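Subject: Re: [flollgate-home] Bedding as a benchmark, or why are we still talking about pillows

On Friday Stojan Krasniqi wrote:

> I have read the Pranton notes twice and I still can't find the sentence I want, which is whether the thing can make a bed. We have had arms on the Rimness line for years that can place a bracket all day without supervision. Then someone asks for a pillow to be moved to a chair and squared up, and we get a page of qualifications.
>
> Three questions for whoever has been near the work:
>
> 1. What is the completion rate, without a hand from the operator?
> 2. Is the limit perception, grasping, or planning? Pick one.
> 3. Would you pay for it at the hourly cost of a cleaner?
>
> I would also like it noted that a rate from fewer than 100 runs doesn't mean much to me.
>
> Stojan

Replying inline, in a different order from yours.

> 2. Is the limit perception, grasping, or planning? Pick one.

Perception at contact, if I have to pick one. I know that runs into grasping, and I'll come back to that.

At bracket scale you know the part before you touch it. The CAD model gives you the edges, the fixture gives you the pose, and the camera only corrects a small residual. Cloth gives you none of these. Once the gripper is close enough to do anything useful, the wrist view has lost the outline of the object and what remains is shading. On a uniform pale fabric there isn't much of that either.

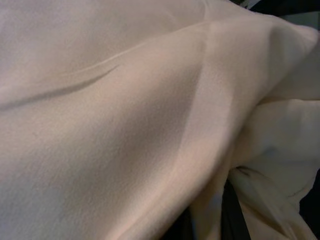 *Wrist camera on cream fleece. Folds at right, dark gaps between the layers.*

For a person the ridge up the middle is easy enough to read. For a depth estimate it is poor material: no print, no stitching, and a nap that diffuses the light so that every fold edge is a gradient. The only strong contrast is in the gaps where the layers part and you see past the cloth. Our segmentation likes those gaps a great deal. It will report one as an edge with high confidence, and it is right about the edge and tells you nothing about which layer the edge belongs to. Close on that and you may have one layer, two layers, or a pinch of nap.

The Tosh people suggested a raking light at the wrist to sharpen the fold shadows. We tried it in July. It helped on cotton and did very little on fleece, and it made glare on anything glossy behind the work, so it came off again. Tactile pads on the fingertips are the better bet in my opinion, but we have only bench results and I won't quote those here.

> 1. What is the completion rate, without a hand from the operator?

For the set in question, 143 runs, 60 completed unassisted. That's 42 per cent. You asked for more than 100 runs, so there you are, although I'd point out that the runs are not independent. The same bedding goes round and round, it softens with handling, and the later runs are on more compliant cloth than the early ones. Treat the figure as describing that bedding in that room.

"Completed" meant the pillow ended up where the instruction said, with the long edge within tolerance of the reference edge and nothing else dragged along with it. The last clause costs more runs than the first two put together. Beds have other things on them.
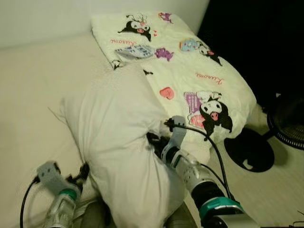 *Both grippers on the plain white pillow, which overlaps the printed one behind it.*

This arrangement is a good deal harder than it sounds in the task list. The plain pillow is bunched, so its centre is nowhere near the centre of its outline. The right gripper is pinching just where the white pillow meets the printed pillowcase, and from the head view you cannot say whether a few millimetres of the second case have come into the grip. The Kuromi print is a gift in one respect: all those hearts and black hoods give the tracker something to hold on to, and any movement of the back pillow shows up at once. There is also a small flat card lying on the printed case. A planner that treats the bed as a height map doesn't see a card at all. A person would pick it up first without being told to, and the instruction didn't tell anyone to.

If you want a cheap way to make your numbers look better, use patterned bedding. I would be suspicious of any published rate that doesn't state what the cloth looked like.

Now the part you didn't ask about. Of the runs that failed, 19 were stopped for cable clearance and had nothing to do with the cloth. The gripper leads loop outside the arms, and in a bedroom there is always something to catch them on. The fan beside the bed is the obvious candidate. On a production cell you would have dressed those leads inside a guard and fenced off the floor, and the fan would be somebody's safety violation. In a house it is just a fan, and the robot has to work next to it. We count those stops as failures. I am aware that some groups don't.

> Then someone asks for a pillow to be moved to a chair and squared up, and we get a page of qualifications.

I'll add to the page.
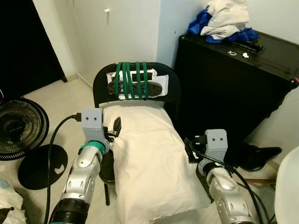

*Chair station, both arms at the pillow. Shoe strapped across the backrest.*

On the chair the background is kinder. A pale pillow against a black chair and a light floor separates cleanly in the head view, and the wrist cameras have a real edge to work to. What you lose is support. A bed lets you press down and drag. A chair seat is narrower than the pillow wants it to be, so pressing on one side tips the other, and the two arms have to close together or the thing rotates between them. Our timing between arms is adequate for rigid objects. For a pillow the allowable skew depends on how stiff the filling is, and we don't measure stiffness. We set the skew by hand and leave it for the session.

The planner also has to be told what part of the chair is chair. It merges whatever is attached to the backrest with the backrest, straps and cardboard included, and in this case that is the behaviour I want, as none of it should be moved. It would be the wrong behaviour if the instruction were "clear the chair". We have no general answer to that. At present the operator marks keep-out regions on a tablet before the run, and I don't count this as assistance in the figure above. You may disagree. If you do, the honest number is zero, as every run had at least one region marked.

The cabinet to the right is a similar case. Clothes bundled at the back of the top surface, a few small items in front of them. Anyone tidying that room for money would deal with the clothes while passing. We route around the cabinet and leave it as it is.

> 3. Would you pay for it at the hourly cost of a cleaner?

No. The mean time for a completed pillow move is several times what a person takes, and the operator is in the room for all of it. You would be paying for the machine and the person both. The comparison may be fairer for overnight work, where slow doesn't matter and you only need it done by morning, but that assumes it can be left alone, and see question 1.

Where I part company with you is on the Rimness comparison. Your bracket arms don't do a harder job or an easier one in any sense I can measure. They do a job somebody rebuilt around them. The trays were redesigned, the burr was taken off the bracket upstream, the lighting was fixed in place, and as I recall roughly a year of engineering went into it before the first unsupervised shift. Put one of those arms in front of a bin of loose brackets under window light and I'd expect a rate not far off ours. I'd be glad to see it tried if you have a cell idle.

What I'd say can be done now, on the evidence I've handled:

- Picking up a single soft item from a contrasting surface, with a fair chance of a retry being needed.
- Carrying it a short distance with two arms, provided the route is marked.
- Setting it down inside a generous tolerance.

What can't, or not so that I'd put my name to it:

- Separating two pale layers by sight.
- Getting a pillow into its case. We have attempted this and I have no rate to give because we stopped logging.
- Deciding what on a bed is bedding.

On grasping, as promised. The fingers we have are made for rigid parts. They pinch well and they hold what they pinch. Most of the failures logged as "grasp" were a sound grip on the wrong amount of fabric, so I file them under perception. A wider compliant finger would forgive some of that by taking a bigger handful, at the cost of more creasing and a worse score on the squaring step. Pranton have a set on order and I've asked to borrow them.

One correction to the notes you read. The table on the second page gives cycle time from first contact. It should say from the start of arm motion. The values are right and the column heading is wrong. I've sent the fix but the copy on the list archive is still the old one.

If anyone else on Flollgate has unassisted rates on unpatterned fabric, please post them with the cloth, the lighting and whether regions were marked beforehand. I'll put them in one table next to ours.

M.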